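August 2022

Up at half five because the cat had opinions. Sat on the back step with tea and looked at the allotment bag, which has been by the door so long that it has acquired a snail. The plan for today was to finish Aunt Doina's letter, pay the water bill, and do no gardening whatsoever. By seven I was digging.

The trouble is the leeks. I put them in late and I put them in badly, and then in July I went to Clorholm for a fortnight and left them to Uriel, whose idea of watering is to stand near a plant and feel sorry for it. They look like chives with ambitions. Uriel Ibarra is a kind man and a gifted accordionist and I will never let him near an allium again. I've told him so. He brought me a melon by way of apology, from a shop, with the sticker still on.

Dug for two hours. The ground is like a biscuit. You get the fork in about an inch and then it just rings. I found a teaspoon, the lid of something, and a bit of blue and white china with half a bird on it, which went in the jar with all the other halves of birds. I have never yet found the other half of any bird. I think whoever had the plot before me must have broken a great deal of crockery in a very selective way.

Azra Obradović came past with her barrow at nine and asked whether I was going in for the show. I said what show. She gave me the look you'd give somebody who had asked what Christmas was. It's in October, it's at Geltwood as ever, and she has already chosen her three onions and is, I gather, turning them. I said I might do a jam. She said, 'Jam's very crowded,' and wheeled off.

So now of course I am doing a jam.

Home, bath, toast. I sat down to the letter to Aunt Doina properly. She's Lazarević again now, she has gone back to it at seventy-eight and has sent everyone a card to say so, with a stamp on that I'd guess cost more than the card. I'm glad for her. He was a dull man and he whistled. But it has left us with a problem, as my cousin is also Doina, Doina Angelovski, and for years we told them apart on envelopes by surname, and now half the family has forgotten which of them is what and the post in Derari is being delivered by a process of debate. My cousin got a bundle of knitting patterns last week. My aunt got a parking fine. She paid it, too, she said it was easier.

Wrote a page and a half. Told her about the leeks. Couldn't think how to say congratulations on the name without it sounding as though I'd been waiting for it for thirty years, which I had, so I told her about the leeks some more.
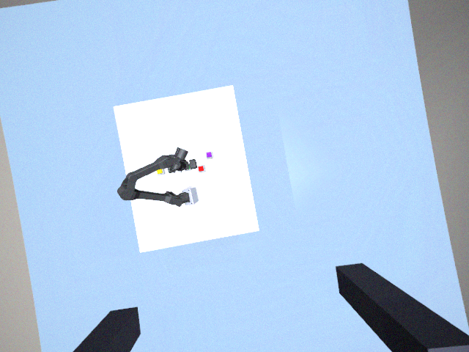
White on blue. The letter can wait.

The water bill. I'd like it written down somewhere that I did try. The automatic voice asked me for my account number, then for the last part of my account number, then said it was sorry it hadn't quite caught that. I gave it again in the voice I use for Uriel. Then came the music, and the music was a pan pipe. I put the telephone on the bread bin and cleaned out the cutlery drawer while I waited, and found the good corkscrew, and a candle shaped like a two, and a key. What key? It's not the shed, it's not the back door and it's not Danica's. I have tried it in everything in this house with a hole in it. When a real person came on at last I was lying on the floor trying it in the bottom of the dresser, and I had to run. She was very nice. She said I'd paid it in June.

Lunch was the melon. It was a perfectly good melon and I'm still cross.

Then Danica Trajkovski rang to say she was coming over at four with the plums, and was I in, and did I have sugar. I had 600 grams. She said that wouldn't do anything, that would barely do a pie, and I could hear her putting her shoes on. She turned up at twenty to four with two carrier bags of plums and a sack of sugar over her shoulder like a burglar in a comic. They're from her mother's tree, the one that leans over the road, and every year the neighbours claim that anything on their side of the wall is theirs, and every year Danica goes out at dawn and explains the matter to them with a rake.

We stoned plums until our thumbs went brown. I'd forgotten how long it takes. I'd also forgotten that Danica can't work in silence and can't work to the radio either, so there has to be talk, and it has to be hers. I heard all about the bathroom. The tiles are in, the tiles are wrong, the man who put in the tiles has moved to the coast. I heard about her sister's divorce, which is off, and her sister's kitchen, which is on. She wants me to go with them to Chauvin's to look at worktops and be a third opinion. I said I didn't have opinions about worktops. She said that was exactly why they wanted me, I'd be fair.

I can't say the jam went smoothly. My big pan isn't as big as I remember it, and we had to do it in two goes, and in the second go we got on to the subject of whether Azra really turns her onions or only says so to frighten people, and it caught. Not badly. It has what Danica calls a smoky note. The first lot is a lovely dark red and set on the saucer at once, wrinkled up when I pushed it like an old man's elbow. The second lot is more of a sauce. We've called it a sauce. I shall give it to Uriel with a sticker on.

She left at seven with six jars and my good corkscrew, which I'd only had back for an afternoon.

I thought I'd do the labels then and there while the kitchen was still a disgrace, and sat down with the pen and found that I'd nothing to call it. Plum is plain. Azra's jars last year said 'Damson and Port, Geltwood' in slanting letters with a little leaf. I practised a leaf on the back of the water bill. It looked like a fish. I practised a plum, and that looked like something you'd see a doctor about. In the end I wrote PLUM on all of them in capitals and felt better at once.
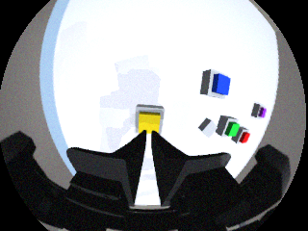

Reading time: 7 minutes

Evening, later. Couldn't settle. I started going through the old diaries to see when I last entered anything at the show, and I can report that it was a sponge, that it got no card of any colour, and that I went on about it for four pages. There's a drawing of the judge. I'd quite forgotten I minded so much. I seem to have sworn never to set foot in Geltwood again, underlined, and then two pages on I'm there buying a wheelbarrow.

It's an odd business, reading yourself. I expected to be embarrassed and I was, but chiefly by the spelling. Somebody (me) had worked out in the margin that at a page a day she would have written 2743 pages by the time the wallpaper in the hall needed doing. I don't know how she arrived at that and she hasn't shown her working. The wallpaper in the hall needed doing then. It's the same wallpaper. There's a bit by the coat hooks that I've been picking at since Uriel had hair.

What I was really after was anything about Aunt Doina, and there's a good deal. The summer we all went to the lake and she drove, and he sat beside her whistling and pointing out which gear she should be in. She stopped the car by a field and got out and walked. She'd gone a fair way by the time he noticed it wasn't a stop to look at the view. My cousin and I were in the back with the dog and the sandwiches and we thought it was the best thing that had ever happened. She came back, of course. She had the keys in her pocket.

I've put that in the letter. Crossed out most of the leeks. I said I remembered the field and I hoped the name felt comfortable after so long in the drawer. Then I put in a spare PLUM label so she'd have something to laugh at, and wrote LAZAREVIĆ on the envelope as large as it would go, for the benefit of the post in Derari.

The key doesn't fit the piano either. Bed. Must water the leeks before it gets hot, and ask Danica about worktops, meaning get out of it if I can – and buy a stamp.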